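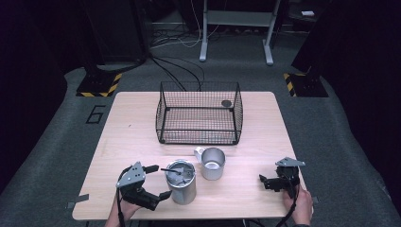 Soledad Ibarra says she bounced off Stumwood in the first evening, that the tutorial talks too much and the axe upgrade feels like a paywall wearing a hat. I understand the complaint, Soledad, I do! But I've been playing it on my phone since May and I promised a few of you a proper thread, so here we go. Get comfortable, I'm not good at keeping these short.

---

So Stumwood is a little forest-keeping game. You get a cabin, a patch of trees, a very slow mule, and a list of neighbors who want things. You plant, you thin, you haul logs down to the town of Figueroa and trade them for seed and tools. There's a story in there too, something with a missing surveyor, but it takes its sweet time getting going.

---

About the axe. Yes, the starter axe is miserable. Yes, a window pops up on day two offering you a shiny one for real money. Close it! If you do the ferry errands in Figueroa first, the blacksmith hands you an axe that's nearly as good, and you'll have it before you've finished your first row of pines. I wish the game pointed you there sooner.

---

It's free to download. The starter pack is 400 gems and I did buy it, I'll admit that up front, mostly so I could have the bigger barn. You can earn gems by playing, but slowly, and I'm the sort of person who fills a barn with acorns "just in case" and then can't pick up anything else.

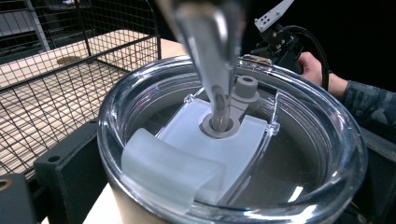

And the barn really is where most of your early headaches come from, so let me stay on it for a minute. Every kind of wood takes its own slot. Every kind of seed takes its own slot. Wet logs and dry logs don't stack with each other, which I only figured out after an evening of wondering where all my space went. My advice is to sell wet logs the same day and only store the dry ones, even though the price is lower. You'll make it back.

---

Energy! Somebody always asks. There isn't an energy bar. Your mule gets tired, and when he's tired he walks even slower, but you can keep chopping and planting as long as you like. Feed him oats from the mill and he perks right up. (Mine is called Biscuit. He is a terrible mule and I would do anything for him.)

---

For folks coming over from Brusteck, since I know there are a bunch of you here: it's a gentler game. Brusteck wants you to log in, fight your three waves, and log out. Stumwood doesn't mind if you vanish for a week. Your trees keep growing, a few weeds come in, and one of the neighbors leaves a grumpy note on the door.

---

What I don't love is the fishing. You tap when the float dips, except the float also bobs for no reason, and the line snaps if you're early. I've caught 17 boots. There's an achievement for boots, it turned up while I was muttering at the screen, and I did feel a bit better after that.

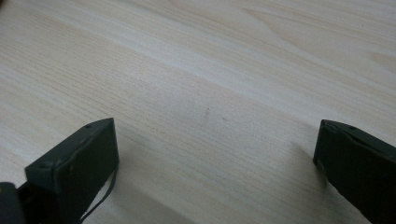 The river runs are my favorite part and I hardly see anyone talk about them. Once you've got enough logs you float them down to Figueroa yourself, tilting the phone to steer, and the whole trick is reading the current lines painted on the water. Picture the grain on this tabletop as the river, because it's very close to how the game draws it: where the lines are straight and tight, over toward the left, you're in fast water and you want to keep your hands still. Up in the right where they curve and spread out into those big soft arcs, the water is slow, and that's your chance to gather up any stragglers. I lost half a raft on every trip until that clicked for me.

---

One more river tip — unlock the second pole before you try the gorge. It costs 30 planks at the boathouse and it lets you shove off from the rocks on either side. Without it you can only push left, and the gorge bends left too, so you can guess how my first try went.

---

The June 2025 update from Jedum added a beekeeping corner and fixed the thing where the ferry would leave without you while you were still paying the ferryman. The bees are lovely. They want clover near the hive, and they get cross if you chop anything close by, so put them at the back of your land where you've already thinned.

---

Oh, and turn off notifications in the settings menu, second page, right at the bottom. The default is to ping you every time a tree is ready, and by the time you have an orchard your phone will never stop buzzing.

---

Sound up, though, please. The music is one guitar and what I think is a squeezebox, and when it rains the guitar drops out and you just get the squeezebox and the drips on the cabin roof. I've left it running while I do the dishes more than once.

---

Soledad, if you give it another evening, skip through the tutorial with the little arrow in the corner and go straight to the ferry. Tell me when you've got the blacksmith's axe and I'll send you my spare clover seed, I have far too much of it and the barn is full again.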